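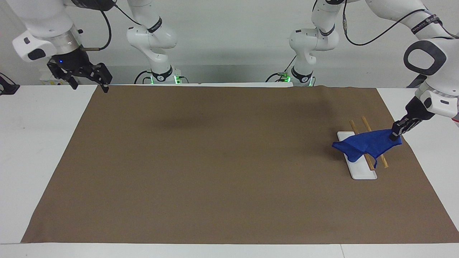

Brown paper laid over the white table

Dirkberg Works Safety and Site Security Group
Minutes of the meeting held 29 November 2022

Present: site management, shift supervisors from Halls A and B, the security contractor (Zerketti), the employee representatives, the town liaison officer.
Apologies: the insurance adviser.

1. Minutes of the last meeting
Accepted with one correction. Under item 4, "rear gate" should read "river gate."

2. Disturbance at the river gate in June
The group received the final report from Zerketti. It covers the evening when a crowd gathered outside after a rumor spread about dismissals in Hall B. The report confirms that up to 200 people were in the road at the height of it and that two workers were hurt when the gate was forced. Both have returned to work.
The employee representatives said the report gives too little space to the delay in calling the police. The log shows the first call from the gatehouse at 7:40 p.m., well after the first stones were thrown. The contractor replied that the guard on duty had been told to ring the duty manager first. The group agreed that this instruction is withdrawn. Gatehouse staff will call the police directly and inform the duty manager afterward.
The report will be sent to the county prosecutor under file number 2232. Members were reminded not to discuss the two open cases outside the meeting.

3. Camera recordings
Clips from the gate cameras were passed around on employees' phones within a day of the disturbance. Zerketti has not established who copied them. Access to the recording room is now by key card, and the shared password has been changed.
The representatives asked how long recordings are kept. Management will check and answer in writing. There was some discussion of whether the canteen camera is needed at all. No decision.

4. Rumors and notices
The supervisors asked for a quicker way to answer rumors on the floor. In June the notice denying the dismissals was posted only at the main entrance, and the Hall B night shift did not see it. Notices will go up at both hall entrances and in the locker rooms, in all languages used on site. Supervisors will also read them out at shift change.

5. Gate repairs
The temporary fence is still in place. Ledesma has quoted for a new steel gate and a separate door for people on foot. The quote from Plaltley was lower but left out the door. Plaltley will be asked to quote again on the same terms. The lamp on the river side is out and has been reported twice.

6. Support for staff
Counseling sessions have been used by 7 employees. The group agreed to continue them through the winter. One supervisor asked that sessions be possible during paid hours. Management agreed.

7. Other business
The town liaison officer reported that the bus stop by the river gate will move to the main road. Supervisors to tell the late shift.
The first aid cabinet in Hall A needs restocking.

Next meeting: date to be set once the Plaltley quote is in.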